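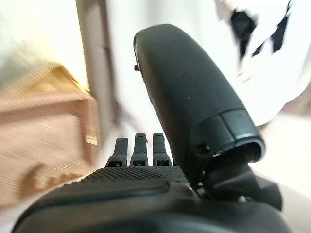
By Lemlem Negussie, floor lead, Pattinasarany building
Checked by Archana Gautam, housekeeping training
Last changed: 3 Jun 2026

Section 4. Bedroom pickup with the Cekex unit

Read Section 3 (charging and moving between floors) first. This section replaces the Stenano quick-start card for bedrooms. Keep the card if you like it. It says a room attendant can "hand over" a bedroom and walk away, and I have yet to meet the room attendant who can.

We have 266 apartments and 2 units. Most bedrooms will still be done the way they always were, and the unit only goes to rooms marked P on the morning sheet. If your sheet has no P, skip to Section 5.

4.1 What the unit does in a bedroom

It picks up loose cloth items, such as clothes and towels, from the bed and the floor and moves them to a tray. That is the whole job for now. It does not strip beds, make beds, dust, or check drawers. If a sales visitor tells you otherwise, send them to me.

4.2 Before you start

1. Knock, wait, and go in first yourself. The unit stays in the hallway.

2. Walk the room. Take out anything with a cord, anything made of glass, and anything that looks like money or medicine. Guest valuables go on the log as usual, under your name.

3. Check pockets on anything you can reach. The unit has no idea what a pocket is. We asked Stenano about this and were told it was a "future feature."

4. Flatten the corners of rugs and bath mats.

5. Set the tray on the floor, close to the side of the bed the unit will work from. Leave a clear path as wide as your cart.

6. Open the curtains partway. Full daylight behind the unit's work area has given us trouble in the corner apartments. Half open seems to be better, though I wouldn't swear to it.

Note: Steps 1 to 6 are your time. Write them on the sheet as your time. The early trial reports left them out, and the totals looked very good as a result.

4.3 Checking the hands

1. With the unit stopped, look at both hands, front and back. You want clean fingers and a clean palm.

2. Wipe off dust and lint with a dry cloth. Get into the joints and the textured band by the palm. No spray.

3. Look for thread wound around the base of the fingers and the thumb. Pull it out with your own fingers. Do not use a blade or scissors.

4. Look along the arms. The cables should hang in their usual loops with nothing caught on them.

CAUTION: Never put your hand between the fingers and thumb while the status light is green. Never reach for an item the unit is already holding, even when you are sure it's about to drop it. Let it drop.

4.4 Running a pickup

1. Bring the unit in and park it facing the bed.

2. On the tablet, choose Bedroom, then Pickup, then your room number. If the room number isn't listed, stop. Don't use another room's number to get around it. Three of us have done this and it makes a mess of the log.

3. Press Start and step back to the doorway.

4. Watch the first item all the way to the tray. If the hand gets hold of a good fold and lifts cleanly, let it go on to the next one.
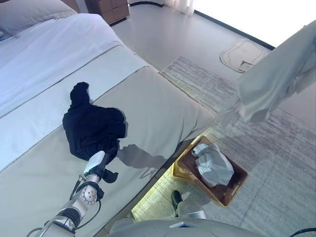

5. Stay where you can see both hands. The card says you may leave the room after the first item. In this building you may not, and that comes from Archana as well as me. Dark clothes on a pale bed usually go fine. Pale clothes on pale bedding are where it starts to guess, and a bed runner is a cloth item too as far as the unit is concerned.

6. If it pulls on bedding, press Pause. Free the bedding by hand once the light has turned amber, then press Skip Item.

7. If it misses the same item twice, press Skip Item and pick it up yourself at the end. Don't move the item closer to help. We want the misses in the log.

8. When the tablet shows Done, check under the bed, behind the door, and under the pillows. Done means the unit has stopped finding things, and it stops finding things sooner than you would.

Note: Allow 20 minutes for a one-bedroom apartment. An experienced attendant picks up the same room by hand in much less, and you're allowed to know that.

4.5 After the pickup

1. Stop the unit and move it back to the hallway.

2. Sort the tray by hand. Guest clothing is folded and left on the chair. House linen goes in the cart.

3. Fill in the pickup sheet: items moved, items skipped, anything damaged, and your start and end times.

4. Wash your hands and carry on with the room as in Section 5.

4.6 What this changes about your shift

Grosora's management has put the following in writing, and I've copied it here so it is somewhere people will read it.

P rooms count as full rooms toward your daily number. Watching the unit is work and is paid as work. Nobody's hours will be cut during the trial, which ends in September.

They haven't said what happens after September. I asked twice. The answer I got was that the unit will "free up attendants for guest-facing tasks," and I have asked for a list of those tasks. If one arrives, it will go in this section.

What I can report from the floor so far is mixed. There is less bending on P rooms, and a couple of people with bad backs have asked for more of them. There is also a lot more standing still, and some find that harder than the bending. Roughly 30 extra lines a week get typed into the log, all of them by attendants. If you would like to come off P rooms, tell me before the sheet is printed and I'll swap you with no questions.

4.7 When to call

Call the floor lead if the unit drops a guest's belongings anywhere except the tray, touches a person, or won't respond to Pause. For that last one, hit the red stop on its back first and then call.

Don't call the Stenano help line from a guest room. They'll ask you to restart the unit, and it can't be restarted safely with something still in its hand.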